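Search the archive Search Advanced search

Re: [Plurkavis-users] Second arm, or fix up the first bench?
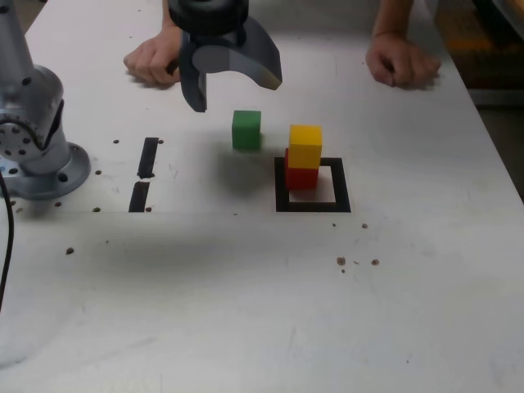

From: Mackenzie Chan
To: Plurkavis-users
Date: Friday, February 18, 2022

Hi all,

Answering the question from Olmont, quoted here in part:

> We have one bench and one arm and our department will pay for one
> purchase before the end of May. The choice is between a second arm of
> the same kind or spending the money on the bench we have (new top,
> spare fingers, a proper cable run). Stacking and sorting tasks only,
> small parts. What did other groups do, and what did you forget to
> put in the budget?

We had the same choice last year and spent it on the bench. I would do that again, with a few changes.

The tabletop first. Ours is white with a matte surface, and the base flange bolts straight down to it. We priced a glossy top too and it was cheaper, but we had trouble with glare from the ceiling lights on an older table. White does show scuffs. If that bothers whoever signs for it, put a replacement top in the quote now. Duda quoted us 28 days for a cut and drilled top and it took 45, so order that before anything else.

Decide on your hole pattern before the top is drilled. We changed our minds after and there are holes in the work area that we now have to lay tasks out around. A drawing at full size on paper, taped down for a week, would have saved us that.

Task objects and markings cost almost nothing. We use wooden cubes, and black tape for the target square. In the setup at the top of this message there are three cubes in play, with yellow stacked on red inside the square and green still out on the open table. A bag of 50 cubes was the smallest line on our order. Buy plenty of tape and put it under consumables. We redo the markings often and I left it out of the first budget completely.

Gripper fingers. Buy a spare pair at the same time as the arm or the bench order. Shipping on its own came to more than the part when we did it later. If your fingers are custom, keep the drawings somewhere your group can find them.

Things I forgot, which you asked about:

- a longer power and signal cable — ours drops behind the base and there was not enough slack to move the controller
- floor space on the far side of the table for a person to stand and reset the parts
- staff time for those resets, which came to over 3 hours a week for us
- freight to the building and then a second charge to get it upstairs

On the second arm. It only pays off if you have somebody to run it. Preltotside bought two and the second one stayed in its crate until they hired. One arm on a good bench kept our one student busy full time. If you expect a second operator by fall, then the answer changes, and I would ask the vendor to hold the price on arm two in writing.

I can send our order sheet with the prices taken out. Write to me off list, the attachment limit here is small.

Mackenzie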